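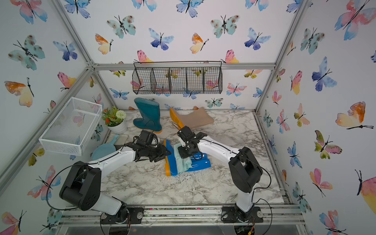
Two robot arms over footwear and cleaning items, with a teal dustpan on the marble-patterned floor.

Mirmont council puts off vote on sale of Lozano Street library

The vote on the sale of the Lozano Street branch library did not take place on Tuesday evening. After a hearing of almost four hours, the land use panel of the Mirmont city council decided to keep the matter open and to ask the city for more documents. A new date was not announced.

The city wants to sell the building and its parking lot to the developer Cletero, which plans to put up an apartment building with 82 units on the land. A new library would be placed on the ground floor and part of the basement. According to the plan that was given to the panel, the new branch would have less public space than the present one, but the city says that it would be better used, with longer opening hours and a separate room for children.

Selorm Bawa, who chairs the panel, opened the hearing at 6 p.m. and reminded the public that each speaker had two minutes. The list of speakers was long and the second row of the balcony had to be opened. Several people who had signed up went home before their names were called, and Mr. Bawa said that they may send their remarks in writing until the panel meets again.

The first questions from council members were about money. Salma Ramadan, who represents the district, asked why the land was offered to only two bidders and why the appraisal was not attached to the file. The city's property office answered that the appraisal is finished but that it is still under review by the lawyers. Ms. Ramadan said she could not vote on a price that she had not seen. She asked for the full appraisal, the letter of the second bidder, and the draft contract.

"I am not against a new library," she said. "I am against signing first and reading later."

Jomar Mangubat, speaking for Cletero, told the panel that the company is ready to begin work in March if the sale is approved. He said the library would stay closed for two years during construction, and that Cletero would pay the rent of a temporary branch. He did not name the address. When he was pressed on this point by Ms. Ramadan, he said that talks are going on with the owner of a former furniture store, and that he preferred not to say more while the lease is not signed.

Many of the speakers from the public were worried exactly about this temporary branch. A teacher from the elementary school across the street said her classes walk to the library every week and that a bus would be necessary if the branch moves more than a few blocks. Another speaker, a retired bookkeeper, wanted to know what happens if the developer runs out of money when the old building is already gone. The city replied that a guarantee is foreseen in the contract, but the amount was not given.

A petition against the sale, with 3,844 signatures, was handed over by Radomír Pešek of the neighborhood group Friends of Lozano Street. Mr. Pešek said that the group collected the names on paper and only from people with a Mirmont address. He asked the panel to look at a repair of the existing building, which needs a new roof and a new heating system. The group had its own estimate made by an engineering office, Cluko, and it is lower than the figure the city has used since last year. The property office said it received this estimate only on the same afternoon and could not comment on it.

Not everybody in the hall was against the project. Braulio Ponce, who lives on the next street and rents there, said that his family has looked for a bigger apartment for a long time and that the neighborhood has built almost nothing. He asked how many of the apartments would be below market rent. Mr. Mangubat said that one quarter is planned – the exact share will depend on the state program, where the application is still pending.

The library's staff union sent a letter, which was read aloud. It takes no position on the sale itself, but it asks for a written promise that no employee will lose work or hours during the closing.

Shortly before 10 p.m., Ms. Ramadan moved to keep the hearing open, and the motion passed with two votes against. If the panel approves the sale later, it still has to go to the full council. The branch keeps its normal hours, and the documents already filed can be read at the city clerk's office.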